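Section 2: Setting up your arrivals desk in Plarach

Welcome back! By now you should have Plarach installed and your operator login working, so we can get on to the part most tour companies and small airports are really waiting for, connecting your flight feed so that guests, drivers and front desks all see the same times. Set aside a quiet stretch for this, preferably before the morning arrivals start coming in.

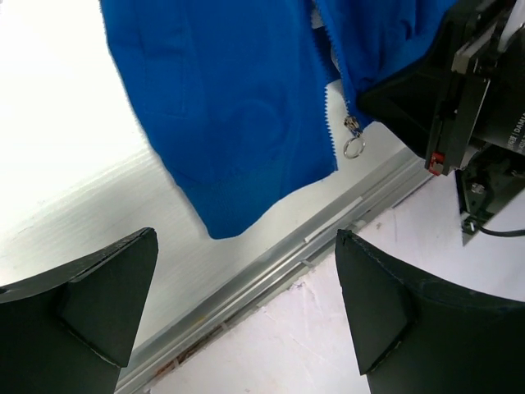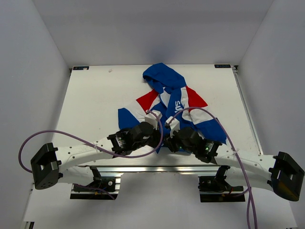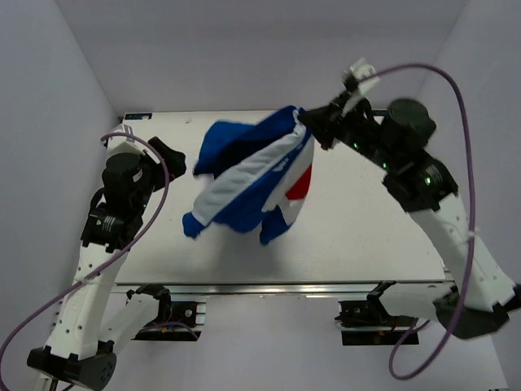
Yhon Flores: we ran our desk at Lindimby for a whole season with the feed set to scheduled times only, and our coach drivers kept turning up for planes that were still on the ground somewhere else. Please tell people to switch on estimated times first, before they invite a single hotel.

We took that advice to heart, and it now comes first in the steps below.

1. Open Settings, then Feeds, and turn on Estimated Times. The switch is off when you first install, so do check it even if a colleague has been in there before you.

2. Choose your home airport from the list. If yours is a small regional field and doesn't show up, type the name in full and press Search All.

3. Enter your seat limit for each transfer route. The standard plan lets you hold up to 800 seats across all your routes together - if you run big coaches in February as well as in summer, you may want to look at the larger plan.

4. Add your pick-up partners. Each hotel or guest house gets its own line, and you can have two contacts on each line, one for daytime and one for late arrivals.

5. Press Save, wait for the green bar, and then press Publish. Saving alone keeps your changes private to your own desk.

Note: Partners who use the Nonisness booking calendar can be linked by their account code. Partners on Van Dijk need to send you an invitation from their side first, and it sometimes lands in the junk folder, so have a look there before you ring them up.

Caution: Removing a route also removes every booking attached to it. Plarach keeps a copy for 18 hours, and after that we can't bring it back for you, however nicely you ask. If a route is only resting for the winter, use Pause instead.

When Publish has finished, your arrivals page will show the next flights due in. Go on to Section 3 to set up messages for delayed passengers.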